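Die Zelle, der Tisch und ich

23. Juli 2022

Ich hatte ja versprochen, mal aufzuschreiben, wie ich die Zelle nach dem Umzug wieder zum Laufen bekommen habe, und jetzt sitze ich mit Eistee auf dem Balkon und habe keine Ausrede mehr. Wer nur wegen der Tomaten mitliest: Die kommen nächstes Mal wieder dran, versprochen!

Also, die Zelle. Zwei Arme, ein Tisch, ein Regal hinten links. Sie steht seit Februar in der Werkstatt in Briltitz, vorher stand sie drei Türen weiter in einem Raum, in dem es im Winter nie richtig warm wurde. Aufgebaut haben wir sie 2021, damals noch mit dem alten Greifer, über den ich hier schon genug geschimpft habe. Inzwischen sind die Parallelgreifer von Mustonen dran, und mit denen bin ich im Großen und Ganzen glücklich, auch wenn die Anleitung so übersetzt ist, dass man jeden Satz zweimal lesen muss und danach doch das englische Original aufmacht.

Beim Umzug haben wir die Arme abgeschraubt, einzeln getragen und drüben wieder angeschraubt. Klingt harmlos. Aber ein Arm, der einmal von seinem Sockel herunter war, steht danach eben einen Hauch anders, und dieser Hauch ist am Sockel kaum zu messen und vorne an den Fingern plötzlich 11 Millimeter. So war es beim rechten. Der linke war viel braver (der linke ist überhaupt der Brave von beiden, ich will da gar nichts hineinlesen).

Angefangen habe ich mit dem Langweiligen: alle Sockelschrauben mit dem Drehmomentschlüssel über Kreuz nachziehen, dann die Kabel. Beim rechten Arm lief das Kabel zum Greifer so knapp ums Handgelenk, dass es bei jeder weiten Drehung spannte. Ich habe die Schlaufe verlängert und die Schelle ein Glied höher gesetzt. Danach die Nullstellungen, Gelenk für Gelenk, mit dem kleinen Stift aus dem Wartungskoffer und sehr viel Geduld. Beim Handgelenk habe ich es dreimal gemacht und beim dritten Mal war ich zufrieden, was bei mir etwas heißen will.

Dann kam der Teil, auf den ich mich gefreut hatte, nämlich die Simulation. Wir haben die ganze Zelle in Kusus nachgebaut, mit Regal, Tisch und beiden Armen, und jede neue Einstellung läuft erst einmal dort, bevor am echten Gerät irgendetwas Strom bekommt. Das habe ich mir nach einer sehr lauten Begegnung zwischen Greifer und Tischkante angewöhnt und seitdem nie bereut. Die neuen Sockelmaße trage ich von Hand in die Stellport-Datei ein, das ist bei uns die Tabelle, aus der Simulation und Steuerung beide lesen. Ein Komma an der falschen Stelle, und der Arm fährt auf dem Bildschirm fröhlich durchs Regal. Ist vorgekommen, ich sage nicht wie oft.

Für den Probelauf nehme ich immer dieselben zwei Sachen, einen Becher mit blau-weißem Muster und einen schwarzen Marker. Der Becher ist mein Liebling: rund, klein, und wenn die Finger auch nur ein bisschen schief stehen, kippt er in der Simulation sofort weg. Der Marker ist eher für die Höhe gut, so flach, wie er auf dem Tisch liegt. Wenn die Finger zu tief eingestellt sind, merkt man es an ihm zuerst. Im folgenden Bild aus Kusus hat der rechte Greifer den Becher zwischen den Fingern, knapp über der Platte, und genau auf diese Höhe schaue ich immer am längsten. 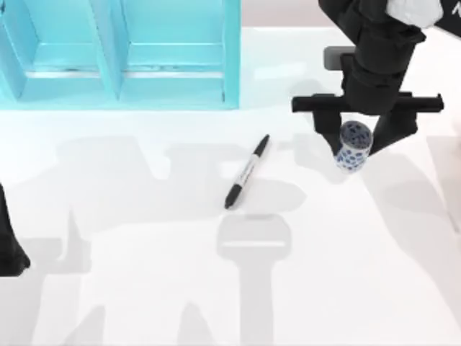

Man dürfe sich auf so einen Probelauf nur nicht zu sehr verlassen, schrieb mir ein Leser nach dem letzten Beitrag, denn in der Simulation habe kein Getriebe Spiel und kein Kabel ein Gewicht. Er messe nach jedem Umbau zusätzlich mit der Messuhr am Flansch, einmal kalt und einmal nach einer Stunde Betrieb, und schreibe beide Werte an die Innenseite der Schranktür.

Das mit der Schranktür habe ich sofort übernommen! Und den warmen Wert auch, den hatte ich bis dahin schlicht nie genommen. Beim rechten Arm liegt er ein kleines bisschen neben dem kalten, beim linken sehe ich keinen Unterschied, der über mein Zittern beim Ablesen hinausginge.

Danach durfte die echte Zelle ran, erst mit stark gedrosselter Geschwindigkeit und meiner Hand am Notaus, später normal. Nach etwa 200 Griffen habe ich die Fingerbacken abgenommen und angeschaut, beide Seiten waren gleichmäßig blank gerieben, so mag ich das. Die Schrauben an den Backen habe ich dabei gleich mit Sicherungslack versehen, mittelfest, nicht den ganz starken, sonst flucht man beim nächsten Wechsel.

Offen ist noch die Abdeckung am Schaltschrank, die seit dem Umzug klappert, und ich möchte die Stellport-Datei endlich so umbauen, dass sie bei unsinnigen Werten meckert. Wenn jemand dafür etwas Fertiges in der Schublade hat, schreibt mir gern in die Kommentare. Bis dahin gieße ich jetzt erst mal die Tomaten.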